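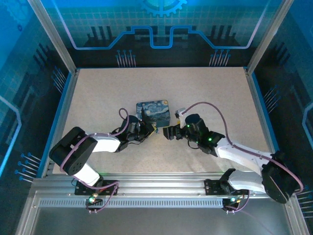

Setley Adds Small Tins to Its Gift Packaging Range

30 December 2021

Setley, a supplier of packaging to museum shops and gift stores, is adding a line of small rectangular tins with printed lids. The tins go on sale to trade customers in March.

The range opens with 14 lid designs. One is a swirling night sky in dark blue, light blue and yellow. Others use plain colors, leaf patterns and old map details. All of the tins have rounded corners and share one size, so a shop can change designs without changing its shelf trays or shipping cartons.

The tins are meant for items that shops often sell loose or in paper bags, such as mints, tea bags, playing cards, sewing kits and pencil stubs. They are sold empty. Customers who want them filled before delivery can arrange this through Vokiretti, which will also handle labels and outer sleeves.

Setley tried out the tins with a group of stores last fall. Those stores ordered 3,374 tins between them, and the night sky lid was the one they reordered most. Several buyers asked for a lid that stays shut in a bag or coat pocket but can still be opened without a coin or a fingernail. The company changed the lip of the lid after those comments, and the new lip is used on every tin in the range.

Lid artwork was prepared by the design studio El Sherbiny. Shops may also send in their own artwork — a building, a logo or a piece from a collection — for a custom lid. Custom orders take 12 weeks from approval of the printed proof.

Tins are packed 50 to a carton, one design per carton. Mixed cartons are not offered at launch. Cartons ship from the Setley warehouse in Murkier, and orders can be picked up there by arrangement.

Sample tins are available now to existing trade customers, who can request them through their account pages. New customers need to open a trade account first. Price lists and artwork templates will be sent out with the samples.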